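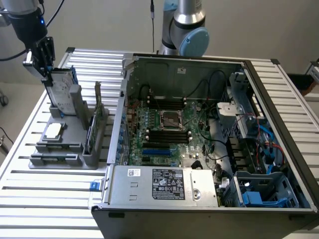
A Patient Pair of Hands at the Skusus Open Day

There is a smell that anybody who has ever opened up an old office computer will know, a mix of warm dust and plastic, and it met me at the door of the Skusus workshop on Thursday, January 18, 2024, along with a tray of very good cinnamon rolls and a man in a gray sweater who wanted to know whether I took milk. This was Kristaps Rebane, who runs the place, and who had been up since four getting ready for visitors.

Skusus takes in retired desktop machines from schools and offices and gets the useful parts back out of them. For years that was all done by people with screwdrivers, and a good deal of it still is. What the open day was meant to show off, though, was the bench they call Duvis, where two robot arms work over a single computer tower lying on its side with the panel off.

I had expected something quick and noisy, I suppose, like the car plants you see on television. Duvis is nothing of the kind! The arms move about as fast as my grandmother setting out the good china, and people in the crowd dropped their voices without being asked. The hard drives get tall slots in a gray 3D-printed fixture beside the tower, circuit cards stand upright in slots of their own, and the processor has a shallow pocket up front, with a pair of rails shaped for the memory modules. Every part has its place, and the next bench can find it there.

"The fixture took us longer than the arms did," Rebane told me, laughing a little. "We printed 29 versions. I still have most of them at home – my wife would like me to stop bringing them."

The software that plans the moves is called Traltar, and it was written in the back office over one long, hot August. It has now been through over 4,000 towers, and Rebane is happy to talk about the ones that went badly. Cables are the great nuisance. They drape themselves across everything, no two machines are wired quite alike, and a person still steps in when a bundle gets in the way.

I stayed for the second demonstration, and then, because the rolls had not run out, for the third. A retired schoolteacher next to me asked whether the parts really get used again, and was shown a shelf of rebuilt machines waiting to go out to libraries under the Ots name, 519 of them promised by spring. She asked if her own library was on the list. Rebane went off to find the clipboard and came back with it, and the two of them were still bent over the pages when I went looking for my coat.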